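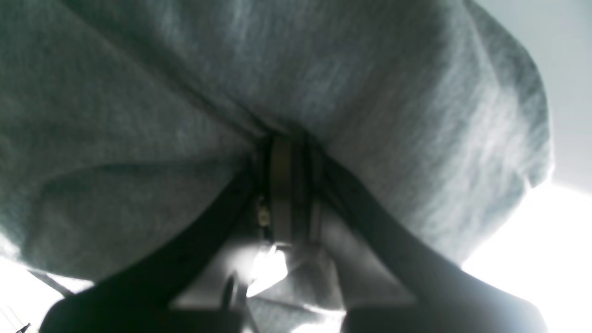
Figure 3. Heather-gray knit, close up, gathered into a deep crease between two rounded lobes.

4.2 Why soft knits are slow to fold

I went into the Cumuro study thinking shirts would be the hard part (all those sleeves!), and I was wrong. Sweatpants and other thick gray knits ate up the most time by far. My diary for January has nearly 40 entries on them, and most of the entries are me grumbling about bulk. A fuzzy knit doesn't take a crease the way a cotton sheet does. Pinch it in the middle and it sags out on both sides, as in Figure 3, and you end up chasing the sag with your hands.

What helped was the Guvico order, which I'd borrowed from our earlier work on towels: fold lengthwise first, get a long band, and only then think about making it short. I did try going short first on 6 of the pieces. The stacks came out fat and lopsided and I gave up on it pretty quickly.

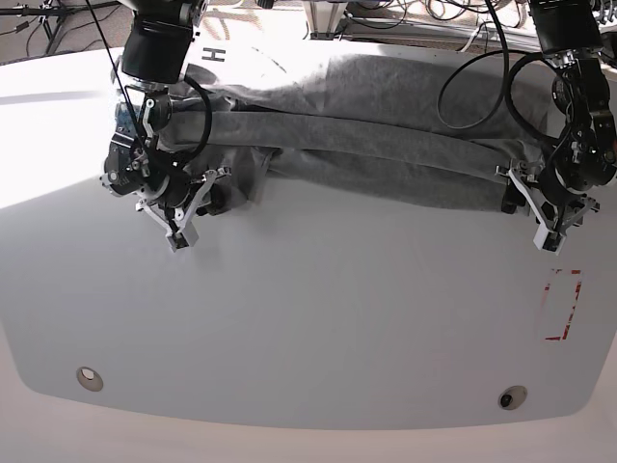
Figure 4. Gray knit garment folded lengthwise into a band on a white table, held at both ends.

Holding both ends matters more than I'd expected. With only one end held, the layers slid over each other and the lower one crept out past the rest. Even with two, a long band of fleecy cloth keeps its loose wrinkles on top (see Figure 4), and I stopped trying to smooth those out after the second week. They don't seem to bother anyone once the thing is on a shelf. The Ban shelf test in Section 5 gets into that, along with the drawer results from Ovora.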